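Work Surfaces in the Shared Project Room: Condition and Upkeep
Xiaoyan Yuan and Rongrong Fang
Project report, Ernusstead Technical College
Submitted Jul 21, 2024

1. Purpose

The project room has two kinds of work surface: open frames made of aluminum profile, and ordinary tables with a laminate top. Both are used daily by several student groups. Our task was to record the condition of each kind, test a cleaning method for the laminate, and propose rules for marking and tape. Chairs, shelves and the floor were left out. The supervising teacher was Mr. Gu.

2. The profile frames

The frames are built from T-slot aluminum profile. Parts can be fastened at any point along a slot, so a frame can be changed without drilling. The drawback is cleaning. Dust, wire ends and small screws collect in the open slots, and a cloth does not reach the bottom of the groove. We used a stiff nylon brush first and a vacuum cleaner with a narrow nozzle second. Doing it in the other order left fine dust on the faces.

Plates bolted to the frames were checked with a straightedge and left in place. Countersunk holes were brushed out by hand. No bolt was loosened during the work.
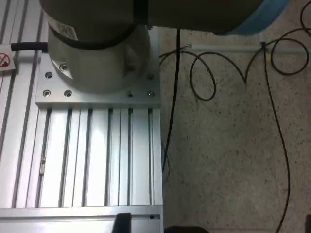

Figure 1. Profile frame with square mounting plate. The slots and the countersunk holes are the places to brush.

The slots were brushed along their length, toward the open end where there was one. Where a crossbar closed the groove, the nozzle was held against the corner while brushing. A damp cloth was used on the flat faces only. Fasteners found sitting in a slot were not removed, as we could not tell from the outside whether they were in use. Their positions were marked on the room plan.

3. The laminate tables

The laminate tops have a brown wood-grain pattern. The pattern hides light scuffs well and hides tape residue poorly. We divided wear into scuffs, worn patches and adhesive marks, and entered each finding on a separate line. The finished list has 153 lines, and adhesive marks are the largest group.

Worn patches are a different matter from dirt. The surface layer is thinned or lightened and does not come back with cleaning. We tested this on a spare offcut from the storage rack, which was rubbed with a scouring pad until it turned pale and then treated with each cleaner in turn. None of them restored the color.

Small practice objects, such as plastic cups and colored cubes, are set out directly on the laminate. They weigh very little and we do not expect them to cause wear. Grit under them could scratch the top when they are pushed, so the table should be wiped before they are put out.
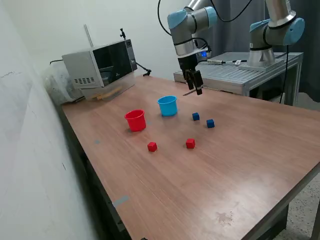

Tape was the main point of disagreement in our group. Rongrong wanted it banned from the laminate. Xiaoyan argued that position marks are needed and that people would switch to pen, which is harder to remove. We settled on a time limit of 19 days for any strip, with the start date written on it.

4. Cleaning trial

Three methods were compared on tape residue: warm water with dish soap, rubbing alcohol, and Plastberg surface cleaner. Each was applied with a cotton cloth for 80 seconds and wiped dry. Soap removed fresh residue only. Alcohol removed all residue on the offcut but left a dull area on one of the samples. The Plastberg cleaner needed 2 passes and left no dull area that we could see under the desk lamp.

5. Recommendations

Brush and vacuum the profile slots once a month.
Wipe the laminate before and after each session.
Date every strip of tape and pull it off at a low angle.
Do not use scouring pads on the laminate.
Record new worn patches on the list in the Potstead folder, with the table number.

6. Open points

We did not measure surface thickness, so the rate of wear is unknown. The list was started in April and covers one term. A second check with the same line numbers would show which patches are growing.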